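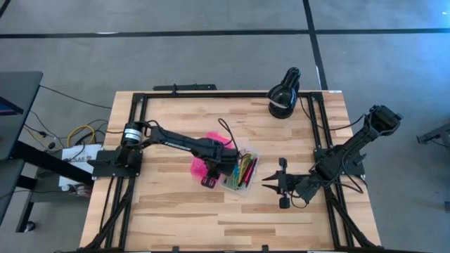 Pink wrapping, clear box, a bundle of odds and ends on the butcher block.

I have never believed in the small plastic box. Every February the stores stack them by the door, and every February I'm told that a place for everything will give me back my evenings. I bought 16 of them once, a Trivberg set with lids, and by summer I owned the same clutter plus 16 boxes.

Clear sides are supposed to be the answer. You see what you have, so you use what you have. Maybe. I could see my dried-out markers for four years and never threw out a single one. Seeing a thing and dealing with it are different jobs — the box only does the first.

Frosted sides I understand even less. With a bright pink lid on top, you get a green something in the middle and a guess.

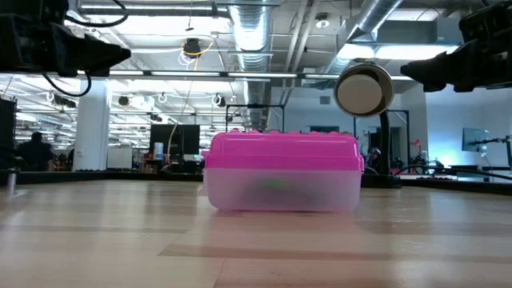
Rami Darwish wrote back that I was blaming the box for the owner. His have worked fine for years, he said, and he empties each one onto the table before he puts anything new in it.

Fine. But then it's the emptying that works, and he could do that with a shoebox. I'd still like to hear what the lid is for.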